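3.2 Boxes, ribbons and the way people tie them

The gift box was chosen as our main object after the May pilot, where participants wrapped presents in loose paper and the results were too different from each other to compare. A lidded box with a ribbon keeps most of what makes a present feel like a present, and it can be opened and closed many times without damage. We bought the boxes from Plalia, a small stationery shop, and took several pastel and dark colors so that participants could speak about a box by its color alone. The full set had 40 boxes. Each of them received a short code, written inside the lid where it does not disturb the giver.

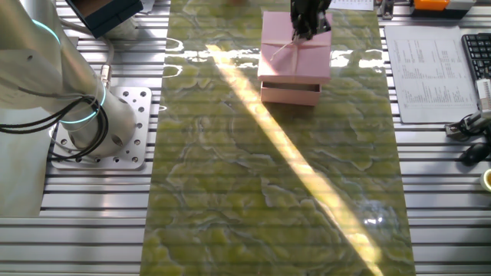 The lid deserves some attention. In most everyday packing a lid is only a cover, but in a gift it is also the first thing the receiver must act on. When a string or ribbon is tied on the lid only, the box opens in one movement. When the ribbon goes around the whole box, the receiver has to untie or slide it before anything can happen, and this short delay was mentioned very often in the interviews. Several participants said they tied the ribbon more tightly for people they knew well — they wanted the opening to take longer.

We coded 143 closings in total. For each closing we noted if the lid was pressed down evenly, if the ribbon was put straight afterwards, and if the person held the box still with one hand while the other hand did the work. The last point was not in our first coding scheme. It was added because the two coders kept writing it in the margin of their sheets.
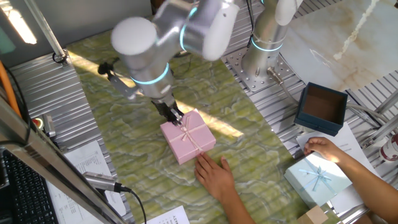

A tied bow also changes how a box is handled. Participants avoided putting their palm on top of it, and they preferred to move the box from its sides or to push it over the table. Boxes without a bow were lifted from above much more freely. The same habit is described for cakes and for flower arrangements in the practical handbook of the Prundatside course for shop assistants, which tells the learner to treat the bow as the weakest part of the parcel. We did not give this advice to our participants, and yet many of them behaved as if they had heard it.

The ribbon material had its own effect. Satin ribbon slips, so a bow that looked good when it was tied could become loose after the box had been turned a few times. A ribbon with a metallic edge keeps the shape of the loops better, but some participants found it hard on the fingers when they had to pull the knot. In the second week we therefore allowed each person to choose between the two kinds, named Neltar and Laitinen in our records after the suppliers.

Figure 3. Pink gift box with a satin ribbon and bow, held at its left side.

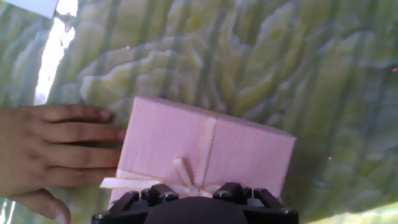

Khairul Siregar objected to our reading of the ribbon at this point. In his view a loose bow should not be counted as a failed bow, as many people leave it loose on purpose, so that a child or an older relative can open the box without help. He proposed that the code "loose" be divided in two, one for bows that had slipped and one for bows that were tied softly from the beginning. We accepted the proposal and coded the material again. The second code was used less often than the first, but it appeared mostly in sessions where the participant had named a receiver before starting — this agrees with his remark.

The remaining difficulty is the bow direction. Some participants turned the box until the bow faced themselves, others turned it toward the place where the receiver would sit. We have no good explanation for the difference and we only report it.
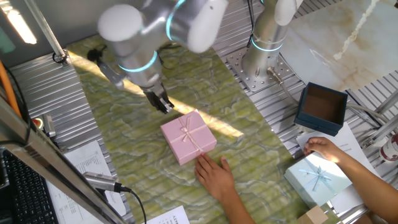
Should the bow be tied before the box is placed in front of the receiver, or after? In our material it was almost always tied before, and the few participants who tied it in front of the receiver told us later that they felt watched and made a simpler knot.

For the analysis in the next section we keep only closings where both the lid and the ribbon were finished by the same person. Shared closings, where one person held the box and another one tied, are treated separately in Section 5.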